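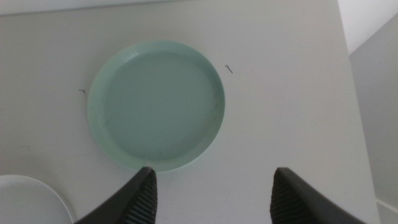
Speaker notes: Fog and frost in the Flerndale valley
Last updated: December

Start: thank Sveva Sorrentino for the invitation. Say that I will speak slowly and that questions are welcome at any time.

Opening question to the room: who drove through fog this morning? Wait for hands. Then say that the people on the hill side probably had sun at the same hour, and this difference is my subject tonight.

First part, cold air. On a clear night without wind the ground loses its heat to the sky. The air that touches the ground becomes cold too, and cold air is heavier, so it moves down the slopes like very slow water. In Flerndale it has only one way out, the narrow place near Cenmont. There it stops and collects. Meteorologists call this a cold pool. Show with my hands, a bowl shape.

Second part, our measurements. Haoran Bai and Yutong Yan put 17 small temperature loggers along the road, from the river up to the Molero farm. The farm is at 1406 feet. We left them for 44 nights. Please mention that Xiuying Du checked all the readings and removed one logger which was too near a barn wall.

Main result: on 4 nights the river was colder than the farm by more than ten degrees Fahrenheit. All of them had clear sky and almost no wind. On cloudy nights the difference was small, or the farm was colder, as most people expect.

PAUSE. Drink water.

Third part, why the forecast does not see it. The computer model divides the land into squares, and our valley is narrower than one square. So the model gives one temperature for the river and the hill together. Do not blame the forecasters! They know this and they often write "colder in sheltered valleys."

If somebody asks about climate change: one season cannot answer this. We need many winters. Offer to talk after.

Practical advice for gardeners: plant early fruit halfway up the slope if you have the choice. A solid hedge across a slope can hold the cold air behind it, so leave an opening at the low end.

Last: Meifang Xie has the sign-up sheet for people who want to keep a logger next winter. Yao Hall closes at 9 p.m., so finish questions by 8:45.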